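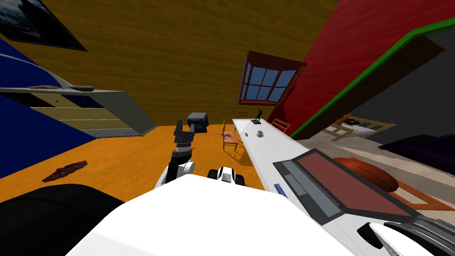 Ľubica Polák
Features writer, Leltstead

Ottar Rønning had been on his feet since eight in the morning when we sat down, and he asked if we could do the interview on the loading bay steps so that he could eat a sandwich. Behind us the open day at Buvell was still going. The firm has been on the Kubíček estate in Leltstead for six years and had never let the public in before this February.

Rønning runs the simulation side. His group builds rooms on a computer, puts a robot with two arms into them and practises household jobs. Most of the people who came through the doors had expected to see metal, and there was some of that in the front hall, but the longest queue was for a row of desks at the back where you could drive the simulated robot yourself.

"I told them to put out two desks," he said. "We ended up with five, and we could have used more. I thought people would want to shake hands with the thing in the hall. They did that for a minute and then they came and sat with us."

Buvell had printed 400 tickets and they were all taken. By the time I spoke to Rønning, 215 people had tried the desks. Each turn lasted three minutes. A visitor got a pair of hand controllers, one for each arm, and a choice of views on the screen: one from up by the robot's body, looking out over both arms, and others from close to the grippers.

The software is called Jirkora. Rønning started writing it before he joined the firm and is still protective of it. He corrected me when I called it a game.

"A game is allowed to cheat," he said. "If you pick up a cup in a game, the cup sticks to your hand. In Jirkora the fingers have to press on it in the right place, and if they don't, it drops. That makes it quite annoying to use. My sister had a go this morning and gave me the controllers back after one minute."

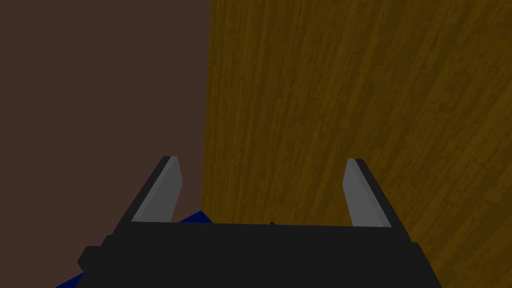 Why practise in a simulated room when you have a real robot in the building?

The real one can only do one thing at a time, and someone has to tidy up after every try. In simulation we can run 80 copies overnight and put the room back as it was in no time at all. We still take everything to the real robot in the end.

He grew up outside Bodø and trained as a joiner, which he says is the reason so much in the rooms is made of wood. The walls in the demonstration rooms have a grain on them, and so do the floors. Some of the colours are strong ones, and several visitors mentioned the red walls to me before they mentioned the robot. Rønning picked them himself.

"I could have made it all grey," he said. "A lot of people do. But a real home has odd colours in it and things left lying about, and the robot should get used to that. If I went round to your house I'd find something on the floor."

I said he would find several things.

"Well, then. So we put things out. We have a list of objects and we change them round. A cup is a good one. A laptop is harder than you'd think, on account of the hinge. If you get hold of it by the screen, the rest of it swings." 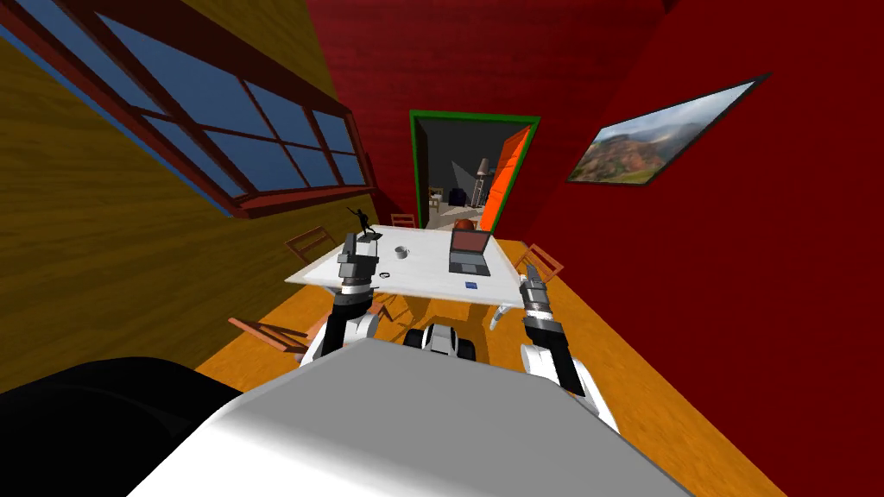 The robot at the table, with both arms forward and the laptop open on the right.

There are 41 rooms in the set at present and each has more than one version. I asked who decides what goes in them. He said it was mostly him and one colleague on a wet afternoon, and that they had an argument running over how many chairs a table ought to have. Chairs are a nuisance, he said. They take up the floor where the robot would like to drive, and people in real houses never push them in.

I watched perhaps a dozen turns before the interview. The first thing almost everyone did was send an arm up too high and lose track of it. Children did better than their parents at the driving and worse at the gripping. One man in a cycling helmet spent his whole three minutes trying to close the left gripper on a ball, and went back to the end of the queue.

"The ball is cruel," Rønning said when I told him. "It's round and it's wide, so you have to open the fingers a long way or use both arms together. I'd leave it until last. But everybody goes for the ball."

He was less cheerful about what the robot can do without a person at the controls. I asked whether it could clear a table on its own, and he finished his sandwich before he answered.

"A table it has seen, with objects it has seen, most of the time. I don't want to tell your readers more than that. If I take it into a new kitchen tomorrow it will do something silly in the first five minutes. It may put the cup down on the edge. It may stop and wait for no reason I can find."
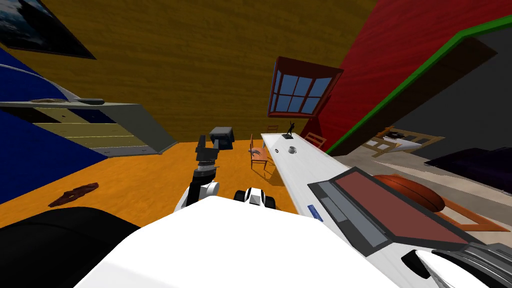
One of the views from the demonstration: the left arm raised, and the basketball beyond the laptop.

A woman in the queue had told me she looks after her father and wanted to know when she could have one. I passed that on.

"I had that question all day," he said. "I say I don't know. I had a man who wanted it for his mother, and he asked if it could open jars. It can't open jars. I wrote that down, though. We haven't got a jar in any of the rooms and we should have."

What did he get out of the day, apart from the jar? He said the visitors' turns had been recorded, with their permission, and he expected to spend the next few weeks going through them. People who have never driven a robot reach for things in ways his own staff gave up long ago. Some of it is hopeless. Some of it he would like to try.

He has asked for the desks to be nearer the door next time, and for a lower chair at one of them, as the smaller children had to stand. Buvell has not said yet whether there will be another open day. At ten to four someone leaned out to tell him that the second desk had frozen and there were nine people waiting, and he went in to restart it.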